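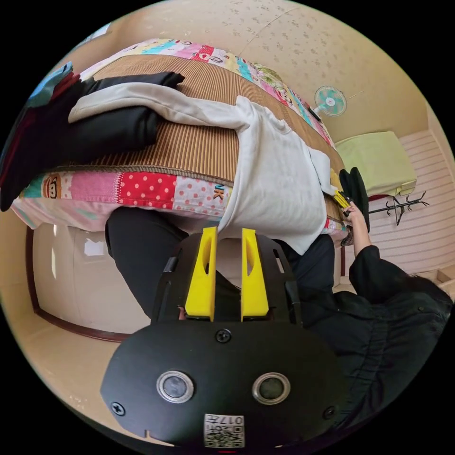 Patchwork quilt

A patchwork quilt is a bed covering whose top layer is made of pieces of cloth sewn together, usually in a repeating arrangement. The top is joined to a middle layer of padding and a backing cloth by lines of stitching that pass through all three. The word patchwork refers to the joining of the pieces and quilting to the stitching of the layers. The two are often done together, but either can exist without the other: a plain whole-cloth quilt has no patchwork, and a patchwork tablecloth is seldom quilted.

Terms

The sewn upper layer is called the top. The padding is known as batting in the United States and wadding in Britain. The lower layer is the backing. A unit of patches sewn together and repeated across the top is a block, and strips of cloth set between blocks are called sashing. The outer edge is finished with a narrow folded strip, the binding. A top that has been pieced but never layered or quilted is sometimes sold or kept as a "flimsy."

History

Sewing small pieces of cloth into larger ones is an old practice found in many parts of the world, and its beginnings are hard to date. Cloth wears out, and few very early pieces survive. Quilted garments were worn for warmth and under armor in medieval Europe, and padded clothing was also common across much of Asia.

Bed quilts with pieced tops became widespread in Britain and North America during the 18th and 19th centuries. Printed cottons grew cheaper as mills expanded, and the block method, in which small units are finished one at a time and joined later, suited work done in small rooms. The home sewing machine shortened the piecing stage, though many makers went on quilting by hand.

Interest fell in the middle of the 20th century, when factory-made blankets and bedspreads were easy to buy. It rose again from the 1970s, helped by museum exhibitions and by the rotary cutter, a rolling blade that cuts several layers of cloth at once.

Materials

Cotton of medium weight is the usual choice for the top. It holds a crease, frays little, and can be washed often. Wool, silk, and velvet appear in some types, mainly those meant for display. Mixing fabrics of different weights in one top can cause puckering after washing, as they shrink by different amounts.

Batting may be cotton, wool, polyester, or a blend. Polyester is light and dries quickly. Cotton lies flatter and is heavier for its thickness. Wool is warm and recovers its loft after folding. The type of batting also limits how far apart the quilting lines can be, and makers usually follow the spacing given on the package.

Construction

Patches are cut with an allowance for the seam, commonly a quarter inch on each side. Two patches are placed with their printed sides together, sewn along one edge, and pressed. Rows are then joined to rows. A simple top of 6-inch finished squares needs 30 squares for a crib size if they are set five across and six down. Full-size tops made from small patches may contain 1,000 or more.

The three layers are basted together with long stitches, safety pins, or a light spray adhesive. Quilting is then done by hand in a hoop or frame, on a home machine, or on a long-arm machine, where the quilt stays still on rollers and the machine head moves over it. Tied quilts skip this stage and are held by knots of yarn or heavy thread set at intervals.

Common types

One-patch quilts use a single shape throughout, most often a square or hexagon. Log cabin blocks are built from strips laid around a central square. Crazy quilts use irregular pieces, often in silk and velvet, with embroidery over the seams. Sampler quilts have a different block in each position. Charm quilts are made so that no fabric is used twice. Memory quilts are cut from clothing or other cloth that has a connection with a person or event.

Use in warm weather

Thin quilts with little batting are used as summer covers and as mattress pads. In parts of East and Southeast Asia a woven mat of bamboo, rattan, or rush is laid over the bedding in the hot months. The mat feels cool to the skin, and air can pass beneath it. It is wiped down and rolled up for storage when the weather turns.

Care

Most cotton quilts can be machine washed in cool water with a mild detergent. Strong reds and dark blues may bleed in the first wash. Drying flat puts less strain on the seams than hanging. Stored quilts are best kept in cotton bags, away from bare wood and direct sunlight, and refolded along different lines from time to time so that permanent creases do not form. Silk and antique quilts are generally not washed at home.

See also

Appliqué
Batting
Comforter
Sashiko
Whole-cloth quilt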